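Bredness Story Synopses – README

Hello and welcome! Bredness is a collection of 1,205 short plot synopses of fantasy and adventure stories for children and young teens, written in English by Saadet Taşdemir and Defne Ersoy. If you like quests, grumpy dragons, talking rivers and villains with terrible plans, you are in the right place.

What's in it

Each synopsis runs from 30 words to a little over a page, and every one is for a story we made up ourselves. Nothing is copied from a book jacket or a film listing. One of our favorites, "The Lamp at Ostitz", follows a ferry girl who has to carry a sleeping giant's dream across a lake before it melts. Another, "Bayram and the Paper Army", has a boy general, a flooded library and (we're still proud of this) a plot twist involving a stapler.

Files

synopses.csv – the main file, one story per row
characters.csv – names, roles and which story they belong to
themes.txt – the 40 theme labels we use, with a line on each
extras/ – cover sketches, desk photos and other odds and ends

Columns in synopses.csv

id – a plain number, never reused
title – may be blank for very short pieces
text – the synopsis itself, with line breaks kept
age – youngest reader we had in mind
themes – up to 4 labels, separated by semicolons
ending – happy, sad, open or cliffhanger

The ending column is the one people write to us about the most! Defne did the first pass and Saadet did the second, and where we couldn't agree the story is marked open. That means "open" is a bit of a mixed bag, so please read a few before you build anything on it.

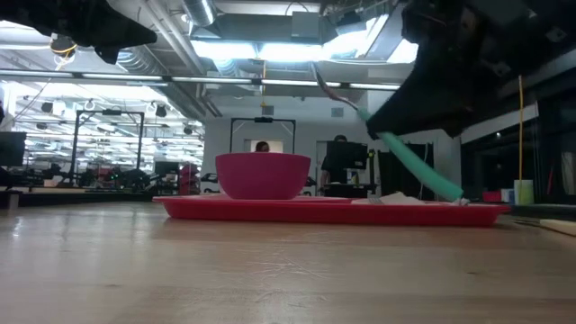 Pink bowl on the red tray

Names in characters.csv are spelled the way they appear in the synopsis, even when a character changes names halfway through. Wizards do this constantly. The alias column links the two, but only if the text makes the link clear. Twins get separate rows, and so do ghosts of living characters. Talking swords count as characters if they have at least one line – silent swords don't.

Known problems

There are far too many orphans. There are also a lot of magic stones, mostly from a stretch in July when we were both hooked on them. Around thirty stories share the invented kingdom of Florkodico, and they contradict each other about who is on the throne. We love those stories and plan to leave them alone. A few rows still have curly quotes where straight ones should be, so check your import settings.

Using it

Load the CSV files as UTF-8 or the accented letters will break. You are welcome to use the synopses for teaching, writing prompts, classroom games or text research. Please credit both authors, and if a class of yours writes chapter one of something, send it over! We read every single one.

Last updated January 16, 2019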